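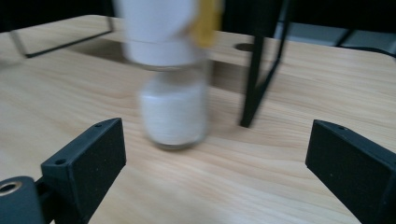

Home Tickets Knowledge Base Standards Sign out

Ticket 102: Episodes rejected by blur rule
Opened by: Līga Vanags
Assigned to: Saulius Kairys
Site: Dzene bench

Līga: The Purkano checker threw out 13 of my 35 episodes on Thursday. Reason given is "motion." I was moving things. Please advise.

Saulius: Rule 11 of the handling standard. Hold still for one second before closing the fingers and one second after. Blur in between is allowed.

Līga: Rule 11 in my copy is about cable ties.

Saulius: Which copy?

Līga: The one taped up at the bench. It says Drodley draft, October.

Saulius: That draft was withdrawn. Please take it down.

Līga: Done. Reran three of the rejects with the pause. Two passed. Third failed, "finger screws not checked," which I had checked and not ticked.

Saulius: Tick the box before recording. The checker can't see your intentions.

Līga: Noted. Can we get the rule number printed in the rejection message?

Saulius: Passed to Hillen, who own the checker. Lowering priority to match their usual response time.

Status: waiting on vendor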